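Mirnell Historical Book Society
Minutes of the General Meeting held on June 14, 2025 in the Reading Room, Agbeko House

In the chair: Renata Mansilla
Minutes taken by: Lợi Chu

1. Apologies and minutes of the previous meeting
Apologies had been received from two members and were noted. The minutes of the March meeting were approved with one correction: under item 4, "the Stutari bequest" should read "the Stutari deposit", as ownership of the volumes remains with the family.

2. Matters arising
The Secretary reported that the reading room clock had been returned and that the missing second volume of the harbour letters had been found in the map drawer. The question of Saturday opening was deferred.

3. Stutari deposit
The Chair reported that the deposit had now been listed in full. It comprises 445 printed volumes, chiefly travel writing, consular memoirs and trade histories from the years between the wars, together with 26 bound sets of a shipping newspaper. The listing has shown that several of the memoirs are in later, shortened editions, and the catalogue entries will say so.

Members discussed whether the newspaper sets should be lent. It was felt that the paper was too brittle for postal loan. One member asked that readers at a distance be offered copies of single articles, within the limits of copyright. The Chair agreed that this was reasonable where the binding allowed it.

RESOLVED: that the newspaper sets be consulted in the reading room only, and that the remainder of the deposit be available for loan from the start of the autumn programme.

4. Reprint of the customs officer's memoir
The Secretary presented the estimate from Plustwood for a reprint of the memoir in an edition of 100 copies. The sum quoted was £3530, to include a new introduction, an index and a sewn binding. The original has no index, and its chapters on the river ports are difficult to use without one.
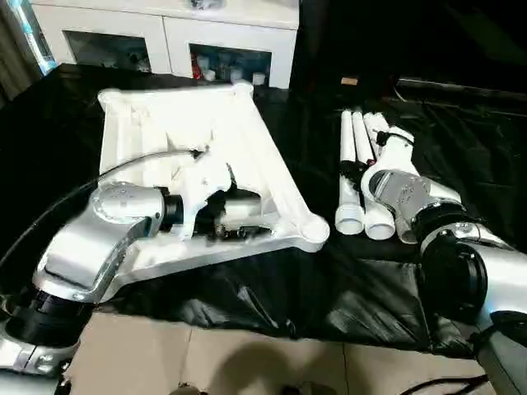
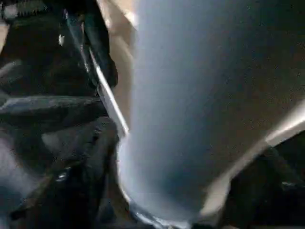 The Society's edition is to follow the text of the first printing. Discussion then turned to the jacket, on which views differed. Several members favoured a plain design in white lettering on black, as strong a contrast as the white frame against the black cloth, with no ornament on the front. Others would have preferred the map from the original endpapers. The Chair observed that the map is to be reproduced inside in any case, at a size that allows the place names to be read, and the plain design was preferred on a show of hands.

There was a longer exchange on the spelling of place names. The author used the forms current among foreign residents of his day, and was not consistent even in these. It was proposed that his spellings be left as they stand in the text, with the modern forms given in the index and cross-referred. A member asked whether certain passages on the local staff of the customs house, which are offensive to a present-day reader, ought to be cut. The meeting was of the opinion that the text should be printed whole and that the introduction should deal with these passages directly — a footnote would not be sufficient.

RESOLVED: that the estimate be accepted, subject to written confirmation of the delivery terms.
RESOLVED: that the original spellings be kept.
ACTION: Secretary to write to Plustwood.
ACTION: Chair to approach a suitable writer for the introduction and to report back.

5. Autumn programme
The draft programme was circulated. It opens with an evening on silk and the inland trade, followed by a discussion of two opposing accounts of the same treaty negotiations. The Chair asked that members read both accounts beforehand, the shorter of which can be borrowed from the Society. A proposal to add an evening on missionary schools was welcomed, but no speaker has yet been found.

6. Any other business
Members were reminded that books borrowed before March should be returned or renewed. The Secretary noted that the reading room key is to be signed for on each occasion.

A member enquired about binding repairs to the gazetteers. This will be placed on the agenda of the next meeting, at a date to be notified.

There being no further business, the Chair declared the meeting closed.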